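Tastari T4 Height-Adjustable Table Frame: Review After Eight Months
Hauke Pfeiffer
5 Jun 2020
Filed under: Workshop, Furniture, Measured

The T4 is a two-motor sit-stand frame sold without a top. Tastari ships it in one carton from the Hollutcombe warehouse. I bought mine at full price and fitted a top I already had, a Prakoncombe blank in white. The frame replaced a fixed Gebreyes bench that I had used for electronics repair and for cutting gasket sheet.

Assembly

The crossbar is in two telescoping halves, locked by set screws. The feet bolt to the columns with four screws each. All fasteners are M6 except the ones that hold the control box, which are wood screws and too short for a thick top. I replaced them. The hex key in the carton is soft and rounded off on the second foot, so use your own.

The manual gives the tightening order as feet, columns, crossbar. Do it the other way. If the crossbar is locked before the feet go on, the columns sit parallel and the frame does not rack. With the printed order I measured a visible toe-in at the base and had to loosen everything and start over. Total assembly time was 39 minutes, including the restart.

Cable routing is poor. The tray under the crossbar is stamped steel with unfinished edges, and the motor leads cross one of those edges at a right angle. I lined it with split tubing. Two adhesive clips are supplied, and both fell off inside the first week.

Travel and control

The keypad has up, down and 4 memory positions. A memory button must be held until the table arrives, which I prefer in a shop where stools and bins tend to end up under the top. The display reads in inches or centimeters. To switch units, hold the first and third memory buttons together; this is on the last page of the manual, in the section on faults.

Repeatability is good. I set one memory position at elbow height for standing work and called it 16 times from the bottom of travel, checking against a steel rule clamped to the wall stud. The spread was smaller than the rule's finest division. After a power cut the frame loses its reference and has to be run all the way down and held there until the display blinks. The memory positions survive this.

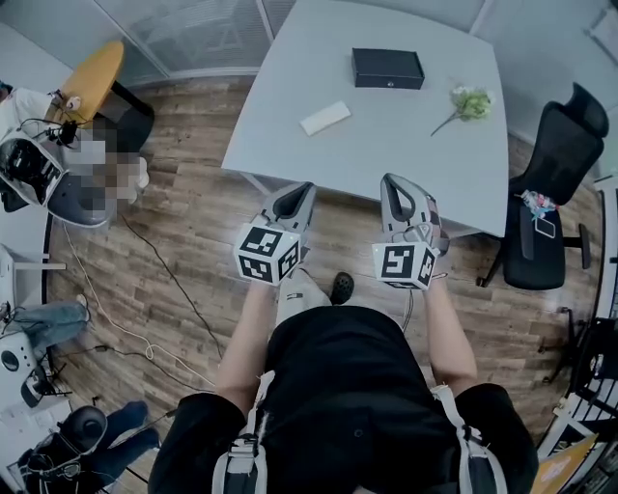
Does the frame need to be bolted to the floor for standing work?
Bolting isn't required on a level concrete or tile floor, and the feet have no holes for it. On carpet, put a strip of plywood under each foot and adjust the leveling pads after a week, when the pile has settled.

Stability

Side-to-side motion is low at sitting height and noticeable at full extension. Front-to-back motion is better than expected for a frame with no lower brace. Soldering under a bench magnifier is comfortable at any height. Filing and hand sawing are comfortable only in the lower half of travel. Above that, the top moves with each stroke and the magnifier arm picks it up.

Retightening helped. The column-to-crossbar screws had loosened slightly when I checked them at the end of the first month. I cleaned the threads, applied a medium threadlocker and have not had to touch them again.

The collision sensor is set too coarse for my use. It stopped and reversed correctly against a solid stool. Against a plastic parts bin it kept going and cracked the lid. There is a sensitivity setting with three levels, and the highest one gave false stops with a vise mounted on the left end. I run it on the middle level and move the bins.

Noise and power

Both motors run at the same pitch, with a short click at start and stop. It is quieter than the bench grinder's idle and louder than a desktop computer. Standby draw was below what my plug-in meter can resolve. The control box gets warm if the table is run up and down repeatedly, and it will lock out for a rest period if the duty cycle in the manual is exceeded. I reached that only while testing.

Finish

Powder coat is even on the columns and thin inside the feet. There is one bare patch near a weld on the right foot, which I touched up with cold galvanizing paint. Flux remover does not mark the coating. Acetone dulls it.

Score: 8 out of 10

Points lost for the tray edges, the printed assembly order and the supplied wood screws. I would buy it again for electronics and light layout work. For a heavy vise or a planing stop, stay with a fixed bench.

Spare keypads and control boxes are listed on the Tastari parts page. Columns are sold only in pairs.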